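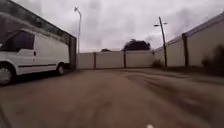 How much clear lane does a parked van need beside the building so that the end of the lane can still be used? Park tight to the wall, measure from the widest point of the van to the opposite side, and treat that number, less the mirror, as the usable width.

The rest of this message is the longer version, for the Cledlow access list. I have quoted the earlier post because the thread split and some subscribers only received half of it.

> The lane at Cledlow is being marked up for deliveries again and I would like to settle the parking position before the paint goes down. The Dedby plan has the bay against the building, parallel to the lane. I was told it could go across the far end in front of the panels, and that the panels are fixed.
>
> Three questions. First, is there a reason the bay has to be parallel? Second, has anyone measured the width with a van in place, or only with the lane empty? Third, does the corner of the building need protection? The Trillura drivers reverse in and they are not used to the site.
>
> I also have a note saying the bay length was drawn for a short wheelbase. I don't know who wrote it.

Taking these in order.

**Parallel or across**

Keep it parallel. A van across the far end would put its rear doors facing either the fence or the side wall, and neither leaves room to swing them fully. It would also have to be turned in the lane, and the lane is straight with nowhere to turn. Parallel parking on the left uses the building wall as a guide, and the driver can come straight back out.

Whether the panels are fixed does not affect this. The Dedby plan shows them as a fence line and the older Cledlow sheet shows them as gates. I have not found a document that settles it. Until one turns up, assume they may have to be opened and keep the surface in front of them clear.

**Width**

The only width on the plan is wall to wall with nothing parked. It should not be used for anything. What matters is the gap left over, and that depends on how the van is parked more than on which van it is.

Method I would propose:

1. Park with the wheels straight and the near-wall mirror folded.
2. Measure wall to tire at the front axle and again at the rear axle. If the two differ by more than 2 inches, repark.
3. Measure from the outer mirror, extended, to the opposite side of the lane. Record it at mirror height and at ground level.
4. Chalk the outer wheel line at both axles.

We used 400 mm as the wall clearance on the Strazds site, where the wall was rendered and smooth. It is enough to walk through sideways and it keeps the bodywork off the wall if the driver drifts. I would start with the same figure here. Anything larger comes straight out of the usable lane, and anything smaller means someone will scrape a mirror housing.

Note that loading must then be done from the rear or from the lane side. On vans with a single sliding door, the direction of parking decides whether the door opens to the lane or to the wall. Put the direction on the sign. Paint on the ground will not convey it.

**The corner**

The building ends in a dark vertical post running from the ground to the roofline. On a dull day it reads clearly enough against the lighter fence when you are driving up the lane. In a mirror it is another matter, particularly after dark. The van's rear should stop short of the corner. I would set the painted end of the bay back from the post so a driver who overshoots the line slightly is still alongside wall.

For protection, a reflective strip on the post is cheap and takes no width. A bollard takes width exactly where we have the least to give away. My preference is the strip at two heights, one for drivers and one for the reversing camera.

There is a street lamp behind the end of the building. Do not count on it for the bay without checking. It stands beyond the corner, the lamp head is small, and the building may well shade the side where the van goes. Someone with a light meter should take one reading at the rear doors and one at the cab after sunset. If the rear reading is poor, the strip becomes mandatory and we should ask for a wall fitting as well.

**Bay length**

The short wheelbase note is mine, from January. I drew the bay for the vans then in use. The Trillura list includes one longer vehicle with a load bed almost 1850 mm wide inside, and it will not fit the drawn bay without its tail passing the corner. Either the bay starts further back toward the entrance, or that vehicle is unloaded elsewhere. Moving the start is simpler. There is no drain or cover on the Dedby plan along that stretch of wall.

**Surface**

Tarmac throughout. Paint will take, but it wants a dry surface and a day without traffic. The bay should be closed from 11 the evening before. Thursday suits Cledlow because there are no deliveries booked.

Still open:

- status of the panels (fence or gates)
- light readings at both ends of the bay
- overall length of the long Trillura vehicle, bumper to bumper
- opposite-side measurement with mirror extended

If you reply with measurements, please state units and say whether the mirror was in or out. The last set did neither and I had to discard it.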